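Gorum white

Gorum white is a matt coating that scatters back nearly all the visible light that falls on it. It belongs to the family of ultra-white materials, which attract less attention than the ultra-black ones, probably for the reason that a very white thing looks much like a fairly white thing until the two are put side by side.

The name comes from the village of Gorum, where chalk has been dug since at least 1587, when a parish record complains of the dust. The coating contains no chalk from Gorum. It was developed in nearby Jindstead by the chemist Regula Aebischer, who liked the name and saw no point in wasting it.

Structure

Ordinary white paint relies on particles of much the same size, each good at scattering a narrow range of wavelengths. Gorum white uses grains of barium sulphate in 12 sizes, packed densely in a thin binder. Light entering the layer is knocked from grain to grain and mostly leaves by the way it came. A similar trick is used by certain white beetles, whose scales are far thinner and who do not charge for it.

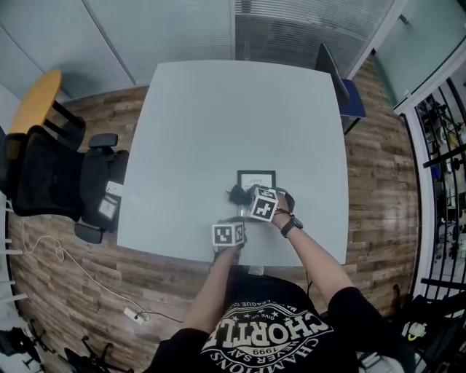 The layer must be fairly thick to work well. Early samples needed 20 coats, a figure the first sales leaflet described as "several". A later version by Corina Pichler, using a wider spread of grain sizes, brought this down to five.

Uses

The coating lines the inside of integrating spheres, the hollow instruments used to measure the total output of a lamp. It also serves as a reference surface for checking light meters. Fankhauser, a maker of optical benches, offers it as an extra.

An attempt to sell it as roof paint in Drisden was less happy. The test roof stayed cooler than its neighbours until September, when it met the local pigeons. Gorum white cannot be scrubbed without ruining the surface - a point now made on the tin in fairly large type.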